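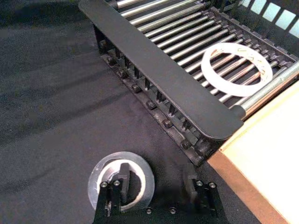 Roller conveyor with a wider end roller and flat black side guard.

Stovmont opens returns and cleaning centre for hired kitchenware

Stovmont, the kitchenware hire company, has opened a returns and cleaning centre at its Kiani depot. The centre receives used crockery, cutlery, glassware and serving dishes from event caterers, inspects them, washes them and packs them for the next hire. It replaces a contract arrangement under which used stock was sent to outside laundries and wash houses.

The site has been taking returns since October. It handles stock for 557 customer accounts, most of them contract caterers, schools and village halls. Stock is accepted from 6 a.m. on working days, and customers who return crates before noon receive a condition report by the close of the same day.

Returned crates are booked in by hire number and opened at an inspection bench. Items are sorted by material and then by size. Pieces with cracks, chips or loose handles are withdrawn at this stage and recorded against the hire. Under the previous arrangement damage was recorded after washing, and it was often unclear whether a piece had been broken by the customer, in transit or in the machine.

"Most of the disputes we dealt with last year were about when a plate was chipped," said Zarmeena Naqvi, operations director at Stovmont. "Moving the inspection to the front of the process gives us one record, made before the wash, and the customer sees the same record we do."

Washing is carried out in two stages. A pre-rinse removes food residue and the main wash follows at a temperature set by material. Glassware and plated cutlery are run separately from ceramics. Final rinse water is filtered and used again for the pre-rinse. It is not used in the main wash. 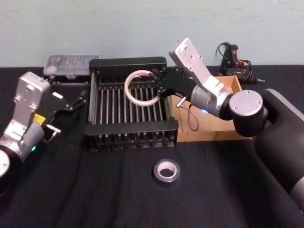
Drying was the subject of a separate trial before the centre opened. Stacked plates dried unevenly and held water at the foot ring, which led to marks and, in closed crates, to odour. Stovmont now dries all flat items upright and spaced, and does not towel any item by hand. Items stand until they pass a touch check on the underside, after which they are moved to packing.

Humaira Afridi, who led the trial, said the change added time to each load but reduced the number of items sent back for a second wash. "The foot ring is the last part of a plate to dry. Once we had fixed the spacing, the rest of the procedure was fairly short to write," she said.

Packing uses a new divided crate supplied by Jimar. The crate has removable inserts, so that one outer size can carry dinner plates, side plates or bowls. Each crate is limited to 19 kg when full. Stovmont has ordered 300 crates in the first batch and will withdraw its older wire baskets as they reach the end of use.

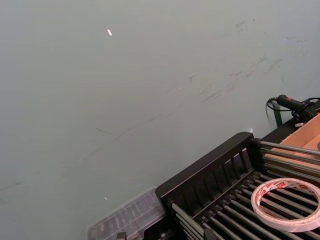 Customers do not need to change how they place orders. The following points apply to returns:

Items should be scraped but need not be rinsed.
Crates should be returned with their inserts in place.
Broken pieces should be wrapped and placed on top of the crate, with the hire number written on the wrapping.
Linen and disposable items should not be placed in crockery crates.

Charges for late returns are unchanged. Charges for missing inserts will apply from the start of the next hire season and will be shown as a separate line on the invoice.

Arsalan Rind has been appointed centre manager. He was previously depot supervisor at Zulmont, where he was responsible for stock control and vehicle loading.

Stovmont will offer cleaning as a separate service to caterers who own their own crockery once hire volumes have settled. Terms for that service have not been set.

About Stovmont
Stovmont hires crockery, cutlery, glassware and serving equipment to caterers, schools and event organisers.

Press contact
Kulsoom Khokhar, Communications, Stovmont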